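Open day at Skilta, 26 March 2020. Got there late, Wilma Claeys already talking. "Grapes are the hard bit," she says. "Soft, they roll, they tear off." 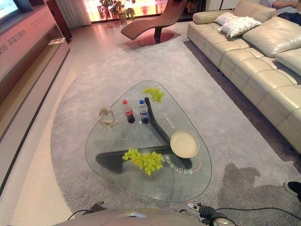 Her team at Mindby has logged 554 grape pickups so far. Bottles were "a week's work, no more." Fruit took since November. And the glass table? "Glare. We hate it, thats why we kept it."
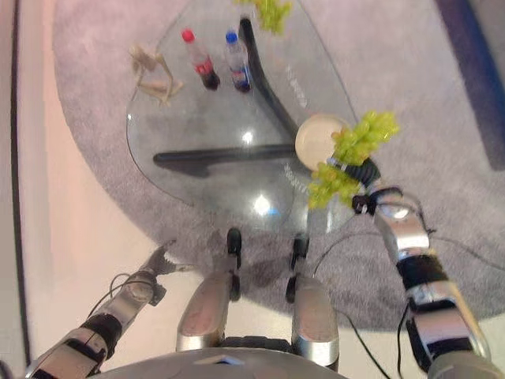
Price, she won't say. Next stop is Flelitz, a bigger room, up to 100 visitors. "Ask me again there." Then shes off to find coffee.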